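Projects > Civic Participation > Reports to Partners

Reading time: 2 minutes

Second progress report: voter information in Mosoti and Turkbridge

16/11/2019

Dear partners at Zoder Fund,

We present the progress of the project since May. The work is going well in Mosoti and more slowly in Turkbridge, where two wards changed their boundaries and we had to print the maps again.

Public meetings

We held six public meetings with candidates for the county assembly. All parties were invited in writing. In Turkbridge the ruling party sent no speaker to the first meeting, but it came to the second — after the local radio announced the names of the others.

In total 807 residents signed the attendance lists. The questions were mostly on water, market fees and the road to Gindness.

Registration help

Our desk helped 223 persons to check their names in the voter register. Many had moved house and were still listed in the old ward. We gave them the form and explained where to bring it.

Materials and office

The leaflet is now ready in two languages. Office spending stays inside the approved budget line, and the receipts are attached to the financial part.
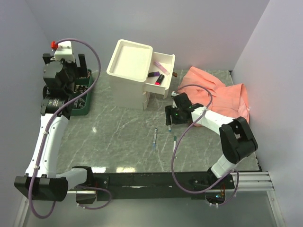

Next steps

We ask your approval to move the unused transport money to radio time in Gindness. The answer is needed before we sign with the station.

Comments

mosoti_reader: Will the leaflet be given also at the market?

Ward 2 resident: I attended the second meeting. The time for questions was too short.

T.K.: Please put the new ward maps on this site, the old ones are still here.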